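Cleaning and refilling plastic bottles for stock solutions

Reused bottles are a common source of error in dilute solutions. Residue from the last batch sits in the cap threads and under the liner, where a quick rinse does not reach. The procedure applies to bottles of 1000 mL and smaller. It does not apply to bottles that have held oils, dyes or strong oxidizers. Discard those.

1. Empty the bottle into the correct waste container and take the cap off. Remove the liner if it is loose.

2. Peel the old label. Soak stubborn glue in warm water with a little dish soap. Do not scrape with a blade.

3. Fill the bottle one third full with warm detergent solution, cap it, and shake for 2 minutes. Turn it upside down halfway through so the threads are covered.
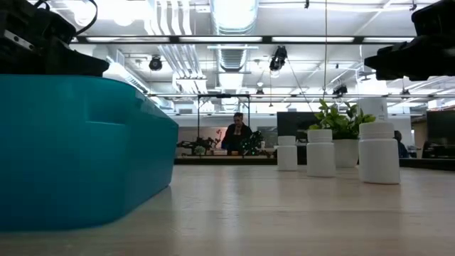
Neda Building, Wet Bench Support Team

4. Drain. Rinse with tap water until no foam forms when the bottle is shaken. Narrow necks take longer.

5. Rinse with deionized water three times, using a tenth of the bottle volume each time. Wet the whole inner wall before pouring out.

6. Stand the bottle upside down on a rack overnight. Caps dry separately, threads up. Paper towels leave fibers, so keep them away from the inside.

Checking the rinse

Fill one bottle from each batch with deionized water, leave it for an hour, and read the conductivity. Compare it with fresh water from the same tap. If the two readings differ by more than the meter's tolerance, repeat step 5 for the full batch. Bottles from the Ulloa store have a deeper thread and usually need the second pass.

Weighing and filling

Weigh the dry bottle with its cap and write the tare on the new label. For a bottle with a tare of 128 g, a fill of 491 g gives 619 g gross. Leave headspace at the shoulder. Tighten by hand only.

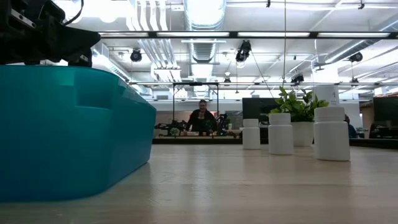
Kirkar commented that step 6 can be shortened with a drying cabinet at low heat, provided the caps stay out, because the liners curl and then leak at the first inversion. The cabinet setting is now on the bench card.

Storage

Store filled bottles upright, labels facing out. Record contents, concentration, fill date and tare. Check the gross weight each month; a steady loss points to the cap.

Page revised 2025-09-09. Next review in October.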